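Share this article (189)
2 comments

Please Let Us Open Our Own Machines

By Shahram Kermani

My washing machine stopped in August, in the middle of a cycle, with the clothes of the whole family inside. I called the service number and a polite woman told me that a visit costs 40 dollars before anybody touches a screw, and that for this model the repair is usually the price of a new one. She advised me to buy a new one. She even offered to connect me with the sales department.

I did not buy a new one. I carried the problem to Mehrangiz Mousavi, who has a small repair shop in Plondlow, behind the bus station. She listened to the noise I made with my mouth to imitate the machine, and said it was the drain pump. She was right. The pump took her twenty minutes. The cover in front of the pump took her the rest of the morning, because it was closed with a kind of screw that wants a special driver, and under the screws there was also glue.

I have been thinking about this glue ever since. Somebody sat at a desk and decided on it. Glue does not make the clothes cleaner.

In the town where I grew up, every street had a person who repaired things. We had Mr. Ghaffari, who fixed radios, fans, irons and one time my grandmother's hearing aid. He kept the old parts in tea boxes and wrote on the lids with a pencil. When a product came with a paper diagram folded in the back, he treated it like a letter from a friend. I still remember how he smoothed it with his hand on the table. Today I live in Flovcombe, a bigger and richer place, and for many things in my house there is not one person I can ask.

The desktop computer is a good memory for me in this matter. For many years it was the most friendly machine in the home. You put it on its side, took off the panel, and you could see where the memory goes and where the graphics card goes. I am a teacher of geography, I have no technical education, and I changed the memory in mine with a printed page next to me. I was proud for a week. My present laptop is thin and beautiful, and its memory is soldered to the board, so the day I need more of it I must replace the entire laptop.
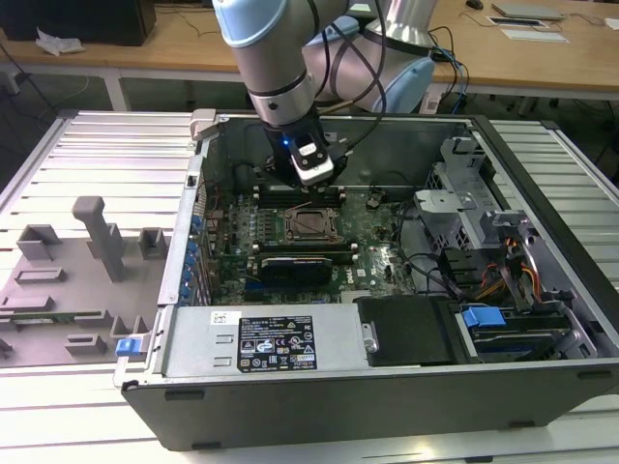 The inside of an open desktop computer, with its memory slots and graphics card.

People who disagree with me have arguments, and I do not want to hide them. They say that a sealed product is safer, that water does not enter it, that customers hurt themselves. Some of this is true. I would not like my neighbor to open a microwave oven. But a car is also dangerous, and still we can buy brake pads in a store and a book that explains how to put them on. The danger was answered with information, and I think adults can live with that.

They also say that people do not want to repair. Here I can only tell what I saw in Nekport, where the library opens its basement for repairs one evening each month. I went there with a lamp. The line was up the stairs. There were teenagers with headphones, an old man with a bread machine, a woman with a sewing machine so heavy that two people carried it. My lamp was fixed before my coffee was cold.

What I ask for is modest. Let the company sell the part for a fair price, publish the diagram, and use a screw that a normal driver can turn. My council representative told me a local law for this is difficult, and I believe him. So I wrote a letter and collected signatures, 1670 until now, most of them on paper – my students say this is very old-fashioned, and then they sign it.

The washing machine works. Mrs. Mousavi did not put the glue back. She closed the cover with four ordinary screws and gave me the special ones in a small bag, which I keep in the kitchen drawer.

2 comments – Log in to comment

We use cookies to improve your experience on this site. Accept | Manage settings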